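Informe de avance para la Fundación Steinarsdóttir
Proyecto: Cocinas de pueblo, recetario oral de Fondon
9 de noviembre de 2022

Estimadas amigas y amigos de la Fundación:

Os escribimos con algo de retraso, porque la vendimia se nos metió por medio y durante unas semanas no hubo manera de encontrar a ninguna informante en casa. Aun así el trabajo ha avanzado mucho desde el informe de abril, y estamos contentas de poder contároslo con calma.

De las 90 entrevistas previstas llevamos grabadas bastantes más de la mitad, y 11 de ellas ya están transcritas, revisadas y devueltas a las personas que nos las regalaron. Esta última parte es la más lenta. Cada vez que llevamos los papeles a una casa nos sacan un café, nos corrigen la cantidad de harina de las gachas y nos acaban contando tres recetas nuevas (y alguna historia de la guerra que no estaba en el guion, y que también hemos guardado). Pedimos por ello que el calendario de transcripción se amplíe hasta el verano, sin coste añadido.

El capítulo de las matanzas está cerrado. El de los dulces de Semana Santa sigue abierto, sobre todo porque hay dos versiones del roscón de anís, la del barrio alto y la del barrio bajo, y hemos decidido publicar las dos con el mismo tamaño de letra. En cuanto a la encimera, las imágenes son de un entorno generado por ordenador.

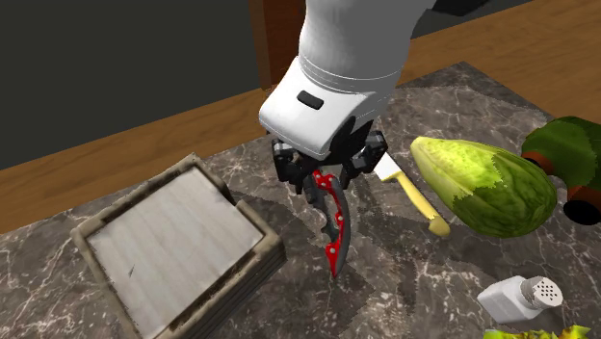
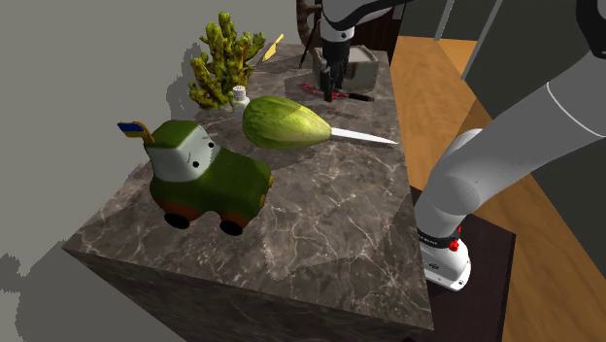 En lo económico, de los 3.000 euros de la segunda entrega hemos gastado lo previsto en desplazamientos y algo menos en material de grabación, ya que Telenent nos prestó los micrófonos durante toda la temporada. Nos gustaría destinar ese pequeño sobrante a la encuadernación, que ha subido de precio. La imprenta Drukasholm nos mantiene el presupuesto si entregamos los originales antes de Pascua, y creemos que llegaremos.

También hemos celebrado siete meriendas de lectura en la biblioteca. A la primera vino poca gente, llovía a mares, pero en las últimas hubo que traer sillas del centro de mayores. De ahí ha salido el índice por temporadas, que sustituye al alfabético que os propusimos al principio.

Queda pendiente la autorización firmada de dos familias y el glosario, que va por la letra M. Os enviaremos las primeras pruebas de maqueta en cuanto las tengamos, junto con los justificantes de este trimestre.

Con todo nuestro agradecimiento y un abrazo grande,
El equipo de Cocinas de pueblo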